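August 7, 2026

Quick one today, dinner's in the oven and I have maybe 20 minutes.

So the pantry. I finally did it. Everything off the shelves, everything in groups on a wood table, and then the part where you stand there and wonder why a household owns this much stuff in round containers. Cups with cups, cans with cans, that was the whole system.
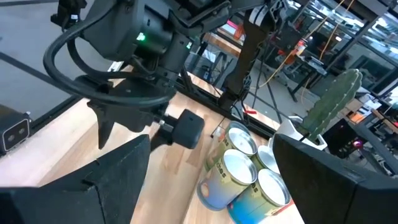
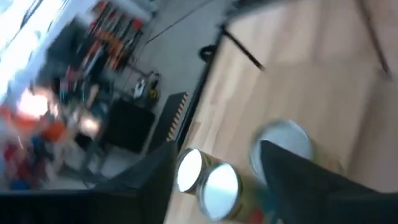
Cups in the first one, cans in the second. Same light wood under both.

The printed cups first. Blue and cream and a bit of orange, silvery on the inside, and I like them a lot more than I should. Too small for a real drink, too good-looking to toss. They've been living behind the flour in a stack that falls over every time I reach for the sugar. Standing up in a tight little bunch they behave fine! So maybe the answer is a tray. Or a shallow box, the Hostdale kind with the low front, if they still make it.

Cans are harder. I want them all in one place and I want to see what they are without picking each one up, and those two wishes fight. Shiny lids all look the same from above. Last winter I opened what I was sure was tomatoes and it was peaches. Into the chili it went, and we ate it, and I'm not going to discuss it further.

What I settled on, for now:

- tall cans at the back, labels out
- short ones in front, never more than 2 deep
- masking tape on the lid with the date, big numbers
- anything I can't identify gets eaten this week

The tape is the best part. Ugly but it works. I started with a marker right on the metal and it wiped off on my thumb, so tape.

Then the shelves themselves. The top one is a Risholm board that was cut for the old apartment and is a tiny bit short for the new wall – I've been meaning to replace it forever. Measured the gap agian and wrote 114 on an envelope and then lost the envelope. It is 114 cm, I'm putting it here so I have it somewhere. Going metric because the brackets are Dreßler and the sheet that came with them is all in centimeters.

Wiped everything with warm water and vinegar. Crumbs in the corners, a bay leaf, one very old birthday candle. The shelf paper I ordered from Prarnano came in a roll way longer than I need, so if anyone local wants the rest, say so in the comments. Cream with a thin gray stripe. Goes on crooked if you rush, ask me how I know.

Stuff I got rid of:

- three half bags of the same rice, now one bag
- paprika that had no smell left at all
- a jar lid with no jar
- the big plastic bin, which ate all the space and held basically nothing

Kept: the cups. Obviously.

Still to do: the bottom shelf, which is onions and appliances and a thing for making waffles. Also the inside of the door, where I want a narrow rack for foil and baking paper. I've looked at over 20 of them and every one is either too deep or costs as much as a chair. Might just screw two strips of wood on and call it a rack.

Somebody asked under the last post if I decant things. No. Tried it, forgot which white powder was which, made a very sad cake. Bags with a clip, in a basket, done. Label goes facing out if I remeber.

OK timer's going. Bottom shelf next week, if the envelope turns up I'll do the board too.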